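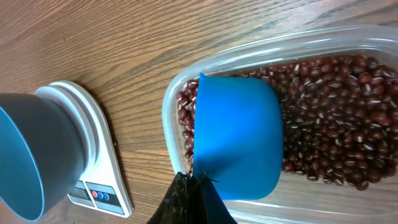

Can a machine portion dry goods yet?
Within limits. The Grorkwood bench at Mustport runs single-ingredient portioning as its standard chore. Small dried red beans suit the task: they flow, they do not clump, and a deep blue scoop pushed into a full container comes up loaded. The bowl stays on the kitchen scale, so each tip can be checked by weight.

What is the target?
200 g, with a tolerance of 2 g. The last few grams are the slow part.

Does it work with flour?
No. Flour bridges in the scoop and releases all at once. Muchen Kong is testing a tapping motion; results are due in December.

Can the arm use my own containers?
Rigid, open-topped containers only. Bags and screw-top jars must be decanted by hand.

How does it compare with a person?
Slower. One portion takes 33 seconds on the current Alel controller.

Does it clean up spills?
No. Stray beans are left on the bench and picked up by staff at the end of the run.

Who maintains this page?
Xiuying Pan. Last revised 6/24/20.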